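Meltik records grasping runs for block-sorting system

Meltik has started recording practice runs for a system meant to teach robot arms to pick mixed parts out of a bin. The work began in May at the company's Flollanwood site and had reached 1501 recorded grasps by 3rd July.

Each run starts with blocks dropped into an open bin. An operator guides the arm to one block, closes the fingers on it and lifts it out. Failed attempts are kept along with the good ones and labeled by hand the same day.

"The misses are what we were short of," said Sze-wing Tse, who runs the recording work. "Our first set had 70 of them, and the model learned very little about what to do when a block slips."

Operators work in pairs and change places after 28 runs. Red and green blocks are used in the current set, and they are mixed again before every run.

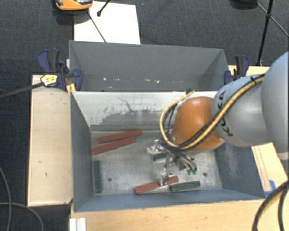

Blocks lying close to a wall of the bin take the longest to record, Tse said, and the team plans to add more of those before training starts again. Quansah, which makes packing equipment, is paying for part of the project and will test the trained system on its own parts. A second bin is to be set up at the Drunden site.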